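4.2 Do thread bracelets change how people judge risk?

The claim that wearing a lucky bracelet makes people calmer, or bolder, or more accurate under pressure has had an easy ride. It appears in popular books as settled fact, and it has begun to appear in introductions to papers as well, usually with a single citation to the Durnholm survey. We think that survey has been asked to carry more than it can bear.

The Durnholm sample was large for this field (684 respondents), but the question on bracelets was one item near the end of a long form. Respondents were asked whether they wore "a charm, thread or similar item for luck" and, two pages later, how they would rate their own confidence. Wearers rated themselves higher. The authors read this as an effect of the bracelet. It could just as well be that confident people are happier to admit to wearing one, or that a person who has just ticked a box saying they own a lucky charm feels some pressure to report that it works. The form was never given in the reverse order.

The Etska replication is often described as a success. Van der Merwe and Amadi recruited 200 adults, handed half of them a red thread, and had everybody play a simple betting game. The thread group did place larger bets. But they were also told, in the same breath as the thread was handed over, that "many people find it brings them luck." The group without a thread was told nothing. A cheerful sentence from an experimenter is a treatment in its own right, and we see no way to separate it from the thread after the fact. When we wrote to ask about this, Oratile Van der Merwe kindly sent us the full script, and Omolara Amadi confirmed that no neutral wording had been tried. Both agreed that the point was fair - though they consider it less serious than we do.

There is also the matter of what counts as a lucky bracelet in the first place. Coders in both studies sorted items by sight, with color and thickness as the main guides, and anything thin and red went into the "luck" category (Figure 3 gives the kind of item meant). We doubt this very much. People wear red bracelets as gifts, as souvenirs, for religious reasons, or just for the color. In our own pilot interviews, 18 of 50 wearers gave luck as a reason at all, and several of those added it only after being asked directly.

Figure 3. A thin red bracelet worn at the wrist.

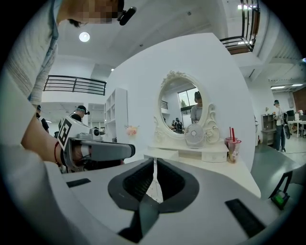 If the category is that loose, then the comparison between wearers and non-wearers tells us little about belief. The Hernier coding guide tries to fix the problem by adding a "possible charm" category, but agreement between coders on it was poor, and the published analysis quietly merges it with the main one. Echeverría's diary method seems to us a better start: participants say in their own words why an item was put on that morning, before any task is mentioned. It is slow and expensive, and people forget to fill in the diary. Even so, it records a reason, and the other methods guess at one.

We therefore treat the size of the effect as unknown, and leave it out of the model in Section 5.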